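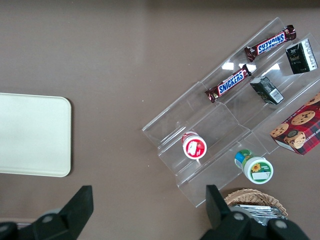 Snack Counter and Pantry Refit: Progress Report

Reading time: 2 minutes

Friday, August 31, 2018

Submitted to the Karimi Fund by the Bekari community center

1. Work to date

The grant of $400 covers display fittings and opening stock for the snack counter in the front room. We have spent $147 so far. Most of that went on the clear tiered stand, trays and baskets from Zosness. The remainder bought the first stock.

The counter was previously stocked out of boxes stored underneath, and visitors had to ask what was available. Items are now set out on top. The acrylic stand takes the candy bars, small cartons and small round containers, with a box of cookies at its right end. Foil-wrapped packets go in a wicker basket beside it. The cream tray is for items returned to the counter, which staff put back at closing.

2. Stock

Snickers bars have sold steadily since April and are reordered every 10 days. The dark green cartons sell more slowly and we will buy fewer next time. Cartons should be placed with the barcode side easy to reach, as the handheld reader at the register has a short cord. We have asked staff to keep candy on the upper tiers and the small containers lower down.

3. Problems

Delivery from Indov was late on 2 occasions. Both orders arrived complete. We now order a week earlier.

The stand is light and moves when people take things from the lower tiers. Rubber feet have been ordered and will be charged to the fittings line. The clear shelves also show fingerprints, so wiping them down has been added to the closing list.

Price labels are not finished. The first set was too large for the tiers and is being reprinted on narrower card.

4. Next period

We plan to fit the new labels, buy a second basket, and move the spare stock to the hall cupboard. No change to the budget is requested. Receipts are held at the center office and copies will be sent with the final report.

Contact | © 2018 Bekari | Back to top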